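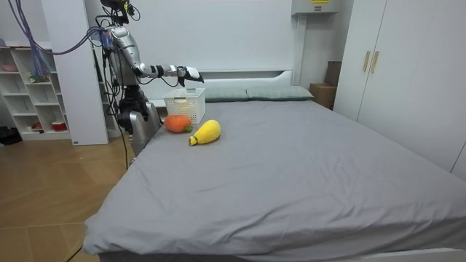 Anitha Kaimal had promised the guest room would be ready by four, and at a quarter past three she was still standing in it with her hands on her hips, thinking about pillows.

Her father wanted the green ones. Mohandas had strong feelings about green, as he had about most things since he retired, and he had telephoned twice that morning to say that a child coming off a long train ride ought to have something green to put her head on. So green it was, or green enough, a soft grayish sort of green like the leaves on the road out of Sirnetti at the end of July. Anitha laid them side by side against the white headboard and moved the left one over, and then moved it back again, and told herself to stop.

The sheet had come out of the dryer with a few wrinkles in it and she meant to let it keep them. Her niece was five years old. Her niece would be jumping on it before anybody had taken off a coat.

"You've forgotten the basket," said Divya Kamath from the hallway. Divya had come over from next door to borrow an onion and had been there for an hour.

"I haven't forgotten it. I'm working up to it."

The basket was the white one with all the little holes, and it had belonged to every child in the family at one time or another. It had been a boat and a jail and a hospital for bears. When Anitha's brother moved away to Dumetti, 600 miles off, he had left it on her porch with his old toys in it and a note that said only, Keep these for somebody. She had kept them through two apartments and one flood, and most of them had gone to cousins in the end, the way toys do. What remained were the orange one and the yellow one.

"Is that a pear?" Divya asked, coming in properly now and sitting on the one chair.

"It's always been a pear."

"Arif used to swear it was a lemon."

"Arif Kanagaratnam thought everything was a lemon," said Anitha, and they both laughed, because he had, the whole summer he was six, and had gone up and down Sastry Lane trying to sell them.

She thought the toys might be nice loose on the bed, as if they had been left in the middle of a game, and then she thought of how she herself had been at that age, and how much better it was to find a thing inside another thing. You had to walk up to it. You had to look over the side. So in they went, and the basket had its place by the pillows where a small person could reach it. 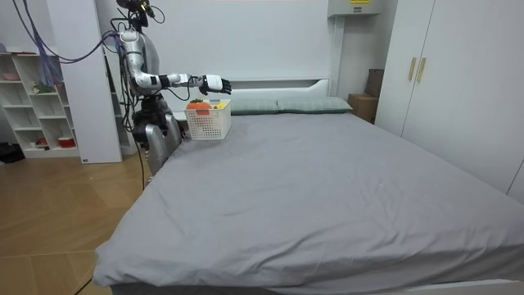 The basket by the pillows, with the orange one and the yellow one inside.

Divya said it looked like a shop. Anitha said it looked like a bed with a basket on it, but she was pleased, and she went off to find the onion at last, and a bag to put it in, and a jar of the lime pickle too while she was at it.

They were in the kitchen arguing over the pickle when the car door slammed out front, and then came her father's voice, and a much higher one over the top of it, asking which room was hers.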